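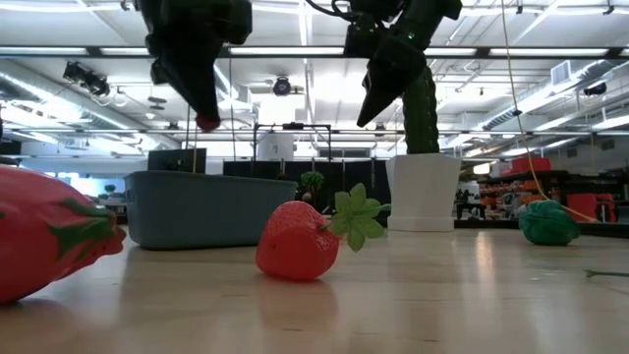 Strawberry and dragon fruit on the wooden tabletop.

The delegation reached Wistgate at 9:40 and was received at the side entrance of the old county hall, where the documentation center on the Ekar detentions has been housed for two years. The center holds the case files of people arrested under the emergency ordinance, together with court registers, prison correspondence, and a small collection of personal effects lent by families.

The visit followed the program sent out in August. Sosina Shiferaw, head of collections, opened with a summary of the holdings. The catalog lists 1409 files. Of these, 908 have been described to folder level and can be requested in the reading room. The remainder can be consulted only by relatives, on written application, until the names of third parties have been checked. The waiting period for such applications is currently 30 days.

Ms. Shiferaw then took the group through the permanent display on the ground floor. It is arranged by place of detention, with one bay for each site, and the text panels are in two languages. The Damlow bay is the largest. It contains the duty log of the guardroom, open at the page for the night of the transfer, and a facsimile of the petition signed by the prisoners' wives. The original petition is kept in the strongroom at a lower humidity and is brought out once a year for the commemoration.

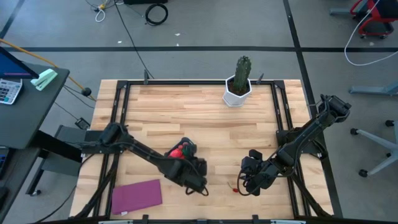
Department of Public Memory and Civic Affairs / Visits and Delegations

The second part of the morning was given to the annual ceremony. The center does not organize it, but supplies the reading of names and advises on protocol. Until recently the order of wreaths followed the order of precedence used for state occasions – families came fourth, after the municipal authorities. Under the revised order, families lay the first wreath and officials follow without speeches. Members of the delegation asked how the change had been agreed. Ms. Shiferaw replied that it was put to the town council in writing, with the seating plan attached, and passed at the second reading.

Questions were also asked about the Van Hecke papers. These consist of the defense counsel's notes from the Damlow trial and were deposited on condition that they remain closed during the lifetime of the last defendant. The condition still applies. An outline inventory is available at the desk, but it gives only box numbers and dates.

After a break the group walked to the memorial stone in the lower square. The inscription was recut last spring and two spellings were corrected at the request of relatives. The drainage on the north side of the plinth has not been dealt with and is listed in the municipal works plan.

The delegation left Wistgate at 1:15 p.m. Copies of the access rules and the revised order of ceremony have been placed in the department's shared folder. Comments on the order of ceremony should reach the visits desk before the next planning meeting.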